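Kitchen-table DNA, and the tricks that make it work

I must have pulled DNA out of strawberries thirty-odd times by now, mostly at my own kitchen table in Cavinthorpe and once on a picnic bench in a stiff wind (don't). It's the best bit of home science I know. You mash some fruit, you pour some things in a glass, and up comes a cloud of white goo that is the real stuff, genes and all. But the instructions you find floating around leave out the small things, and the small things are where it goes wrong. So these are my tips, in the order they occur to me.

Start the night before. Put your rubbing alcohol in the freezer, in its own closed bottle, well away from the ice cream so there's no mix-up. It won't freeze solid in a home freezer, so leave it in there till you need it. Get the strongest the drugstore has. I've used the 70 percent kind and gotten a thin, sad wisp. The 91 percent gives you a proper cloud. Keep it away from the stove, pilot lights and birthday candles -- the fumes catch fire easily -- and open a window.

Frozen strawberries are fine, better even. Ice crystals have already broken up a lot of the cells for you. Let them thaw in the bag, tip off most of the juice, and use three good-sized ones per person. Bananas and kiwis both work too, though kiwi seeds get everywhere and banana turns an unlovely brown while you're hunting for the coffee filters.

Mash in a zip bag with the air squeezed out, and double-bag it if anyone under eight is doing the squashing. You want soup. If there are still lumps you can feel, keep going.

For the soap mix I use half a cup of water, two teaspoons of plain dish soap and half a teaspoon of table salt. Stir it slowly! If you whip up a head of foam you'll be waiting for it to settle, and foam is murder on the next step. Pour a few spoonfuls into the bag and squish gently for another minute. The soap breaks open the membranes and the salt helps the DNA clump together later on.

Set yourself up on a light-colored table if you have one. Drips show up right away and you can wipe them before they get sticky.

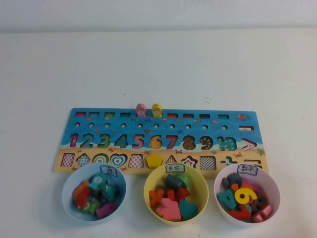
The beach board, with its pink and yellow pegs.

Now the straining, which everybody rushes. A paper coffee filter over a glass, wetted first, works nicely, but it's slow. I give it 15 minutes and go do something else. Please don't squeeze it. A squeezed filter splits, and then you've got pulp in the glass and you're starting over. If you can't stand the wait, a fine tea strainer does the job in no time and the result is only a bit cloudier.

Use a tall, narrow glass. I have a set of skinny juice glasses from the Brultelmont flea market that are perfect, and a clean spice jar is nearly as good. In a wide tumbler the layer spreads out so thin that you hardly see anything.

Then the alcohol. Tilt the glass and let it run down the inside, slowly, off the back of a spoon, until you have as much alcohol as strawberry juice. It should sit on top in its own clear layer. Don't stir, don't swirl, don't let anybody breathe on it (okay, breathing's allowed). Within a minute or two you'll see white threads coming up where the layers meet. A bamboo skewer is the thing for lifting them out. Turn it in one direction only and the goo winds on like cotton candy.

What you've got there isn't perfectly pure, mind you. There's some protein and pectin tangled up in it. And you won't see a double helix, however hard you squint; one strand is much too thin for that. What you see is a huge number of them stuck together.

To keep a bit, drop it in a small jar with a little fresh alcohol, screw the lid on tight and write on the label what it is. Mine lives on a high shelf. Anything that touched rubbing alcohol is not for eating, and that goes for the leftover strawberries in the bag as well, soapy as they are.

Cleanup is easy if you do it right off. Pour the glass down the sink with plenty of cold water, toss the filter, and rinse the skewer or throw it out. Strawberry juice on a white dish towel wants cold water first, then a dab of white vinegar, then the wash. Hot water sets it, and I have the towels to prove it.

More kitchen and workbench tips

Red cabbage indicator that keeps for a week
Getting candle wax out of a muffin tin
Sprouting beans in a jar without the smell
How I label my freezer bags
Rock candy: why yours won't grow
A cheap magnifier stand from a desk lamp arm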